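Moving the bread day

For most of last year I baked in the evening. I would get home, feed the starter, eat something, and mix the dough at about the time other people were washing up. It was shaped by eleven and I was in bed by midnight with the tin in the fridge and flour still on the tap. I thought this was a good system, as it didn't use up any of the day.

In March I changed it, and I said I would write down how it went, so this is that post. Some of it repeats what I wrote about the oven in the winter. If you only want the recipe it is near the end.

The trouble with the evening dough was the flat. We are on the top floor in Clakedville, in one of the old buildings behind the station, and the heating is controlled from the basement. It goes off at nine. From then on the kitchen cools down quickly, and a dough mixed at eight spends its most useful hours getting cold. I got some decent loaves this way but I also got a lot of dense ones with a pale line along the bottom, and I could never tell on the night which I was going to get. I tried the airing cupboard, and I tried the oven with the light on, until I forgot there was a bowl in there and preheated it. The bowl survived. The tea towel over it did not.

The other trouble was me. I make worse decisions at half past ten at night. I would look at a dough that plainly needed another hour and decide it was ready.

So now I mix in the morning. The starter gets fed last thing at night, which takes two minutes, and by half past six it is usually well up the jar. I mix flour and water first and leave them while I have a shower. Salt and starter go in after that, and then it sits on top of the bookcase in the hall, where the pipe runs up the wall. The pipe is warm from six onwards. I fold it before work, which I can do because I mostly work from home, and again mid-morning and once more before lunch.

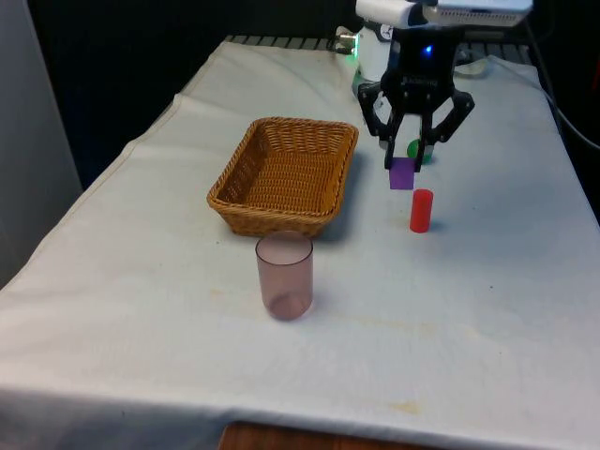
The flour has changed too. I had been buying a supermarket strong white and it was fine, but in the spring I started ordering from Zisard, a small mill that will send a sack to a collection point near here. The bread takes more water with it and goes a creamier colour inside. It also goes stale a day later, and in a household of two that makes a difference. The one thing I have not sorted out is what to do with the loaf after it has cooled. The tin I used to keep it in makes the crust soft, so it goes in the wicker basket now, on the table, and we cut it there. I don't mind that, although the white cloth underneath has picked up brownish marks over time and I've stopped expecting them to come out. A basket is not airtight, so by the third day the cut side is hard and has to be toasted. A bread bin might be the answer. I looked at a Cirnalia one with a wooden lid and then looked at the price.

I should say something about the sack. It is a large one, and I had not thought about where it would live. For the first week it stood in the bath and was lifted out whenever anyone wanted to wash. It is now in a lidded bin in the hall, under the coats, and I decant it into a jar for the kitchen. If you are thinking of buying flour this way, measure the cupboard first.

The water question took longer. The mill's own leaflet suggests a fairly stiff dough, and I made it like that twice and found it hard work and a bit dull to eat. I went up a little at a time over several bakes. Past a certain point it stopped holding its shape and spread across the baking stone, and I came back down one step and have stayed there. Everyone's kitchen is different and I would not take my numbers as anything more than a place to start.

Tirta Oei, who has the flat below and has been baking for much longer than I have, came up to look at the bookcase arrangement and was unimpressed. Tirta thinks the dough is getting too warm on the pipe side and not enough on the other, and that I should turn the bowl every time I fold. I have started doing that. I can't say I have seen a difference but it costs nothing. Tirta also pointed out that I had been slashing the loaves too deep, and there I do see a difference — they open along one line now and don't slump to either side.

The part I expected to dislike was having the dough on my mind during the day. I thought it would be like having a pan on. It hasn't been much of a nuisance. The folds take a minute each and I would only be making tea. The shaping has to be done at about two, and if there is a call at two then the dough goes on the windowsill, where it is cooler, and waits. I was over an hour late with one batch and it was one of the better ones.

What I do miss is baking first thing. With the old system the loaf came out of the fridge and went straight into the oven, and there was hot bread at breakfast, or at least warm bread at eleven. Now it is baked at about five and cools through supper. We have eaten a lot of bread with soup. On the other hand the oven heats the kitchen just before the radiators go off, and in the cold weeks of spring that was welcome.

I have kept a notebook through all this, though not a very good one. It mostly says things like "fine" and "bit flat" and once, underlined, "SALT". Looking back through it, the dense loaves stop almost completely after the change. There are two more. One was the day the basement heating failed, and the other I can't explain.

For those who asked, these are the quantities I have settled on. They make one large loaf.

Flour, 500 g
Water, 360 g
Starter, 200 g, fed the night before
Salt, a slightly heaped teaspoon

The dough weighs a little under 1060 g before shaping if you scrape the bowl properly. Mix the flour and water and leave it half an hour. Add the rest and squeeze it through with a wet hand. Fold it 3 times over the morning, shape it after lunch, and bake it in a very hot oven with the lid on for half an hour and off for twenty minutes. Mine has a hot spot at the back left, so I turn it when the lid comes off.

The seeded version is the same with a handful of sunflower seeds and a spoonful more water. I have also tried it with part rye from Piątek, the shop by the tram stop, which sells it loose. The rye made the dough sticky enough that I gave up on shaping it and put it in a tin. It tasted good and it looked like a brick. I'll try it again with less.

Next I want to see whether the morning timetable works in summer, when the pipe is off and the whole flat is warm anyway. I suspect I will be down to two folds and shaping before lunch. I'll put it in the notebook and write it up in the autumn.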